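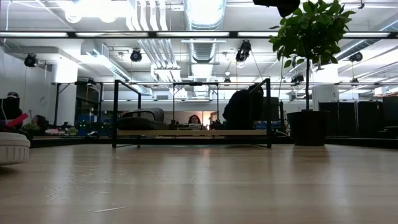
Progress report no. 2 to the Geren fund, student robotics club, Girkasholm. Grant was 4,000 for the year and we have spent 2,415 of it so far, breakdown further down. Main thing to say is that the pick-and-place task is moving again after a bad start to the term. The tabletop is still giving us bother – glossy finish, and the strip lights come back off it as bright streaks, which the students' detection code keeps taking for objects. Two of the group are writing a filter for it. If that fails we'll buy a matt cover, small cost, would come out of what is left.

Home | Projects | Reports | Join the club | Contact

Where we are

19 students signed up at the start, all still on the list, though attendance dips in exam weeks. Split into three teams since the last report. Team one has the arm code, team two vision, team three does the task rules and scoring for the Trorkell competition in May. Team three finished early and have been lent to vision.

Arm control – calibration routine rewritten, now takes one person and not much time. Used to need two and a lot of shouting. Paul did most of the rewrite and has left decent notes, which the first version didnt have.

Vision – behind. See lights above. Small light-coloured parts are also a problem against the pale wood, the students want to try painting a set in darker colours before touching the code again. Fine by me.

Test runs – last full practice was 27 attempts at the sorting task. Results are in the shared folder, team by team. Most of the failures were missed grasps, a few were the script stopping halfway with no error message. That second one is fixed we think.

Money

Biggest items were the spare servos and the competition entry. Also cables, a replacement power supply, printing. Nothing bought outside the agreed headings. I'd like to move the unused travel money into parts if you are happy with that, as Trorkell has changed venue and we can now get there by bus. Need a yes or no before we order.

Problems

Room time. We share the space and evening slots go quickly, so some weeks the teams only get one proper session. Have asked for a second fixed evening, no anwser yet.

Next

Filter or matt cover, decide soon. Full rehearsal under competition rules. Write-up of the calibration work by Paul's team. Final report with receipts after the competition.

Silvia Vávra
Club lead, Girkasholm

Last updated: 2025-04-20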